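2 June 2020
Posted by the early shift, folding room, Skavow Laundry

Ticket: Ollex folder keeps stopping on soft cloth

Me again! The Ollex is still throwing its "no edge found" stop, mostly on the thin stuff. Sheets are fine (we ran 100 through before break without a peep), but out of 80 soft pieces it gave up on far too many, and each time one of us has to walk over, shake the piece out and press resume.

I've tried what Bondano support suggested: cleaned the sensor strip, dropped the speed to 2, restarted. No change. Restarting made it sulk for longer, if anything.

What's bugging us is the job itself. Before March we folded and chatted. Now we stand by waiting for a beep, and my feet know all about it.
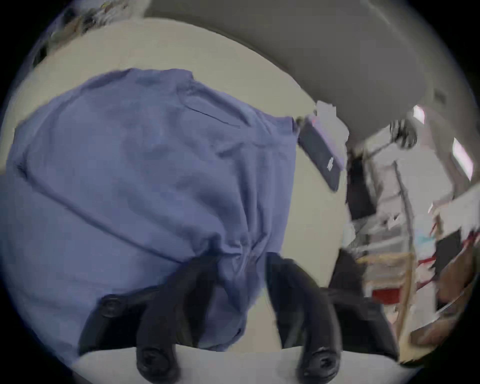 So could someone please look at how it picks up a piece when the cloth is all bunched? Smoothing everything by hand first takes as long as folding it. Leaving this open, and I'm on until 2 if you want to ring.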